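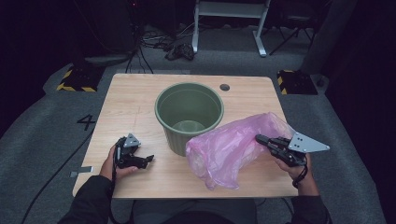

*2 min read*

**Bresatia report questions "one size fits most" claims on bucket and bin liners**

FOR RELEASE: 4 July 2020

Household goods reviewer Bresatia today published a report on thin plastic liners sold for small buckets and bins. It found little to back up the promises printed on the packs. The report compares the wording on 14 liner products with answers from 588 households that use liners at least once a week.

Almost 90 percent of those households said they had bought a pack marked "universal" or "fits most." Far fewer could say what the words meant, and the makers did not do much better. Bresatia wrote to all of them asking which buckets had been used to support the claim. Seven replied. One of them, Godoy, sent measurements. The others sent brochures.

"If a pack says it fits most buckets, I'd like to know which buckets," said Wellington Queiroz, who edited the report. "A thick rolled rim is a different shape from a thin straight one. The label treats them as the same thing." 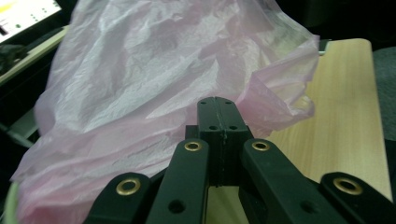
The replies were no clearer on strength. Terms such as "tough film" and "everyday strong" appeared with no weight limit and no explanation of how the product had been checked. Skilus told Bresatia that its wording reflects "general customer satisfaction," and did not say how satisfaction was measured. Flakari said its packs will carry new wording from October. Bresatia has not seen the new wording and takes no view on whether it will help.
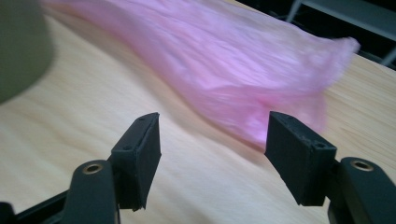

Color was another weak spot in the labeling. Several makers use it to suggest a grade, with paler bags sold as light duty and darker ones as heavy duty, yet none could point to a shared standard. A single bag can make the idea look shaky: the thin pink one stretched over our wooden tabletop is almost whitish where it catches the light and closer to magenta in a fold. Shoppers comparing shades in a store aisle are not being told much about the film.

Valquíria Prado, who handled the correspondence with makers, said the report does not rank the products. "We didn't have enough to rank. We asked for evidence and mostly got adjectives."

Bresatia is asking makers to print the rim measurement and a load limit on the front of each pack. The full report, including the makers' replies, is available from the Bresatia press desk on request.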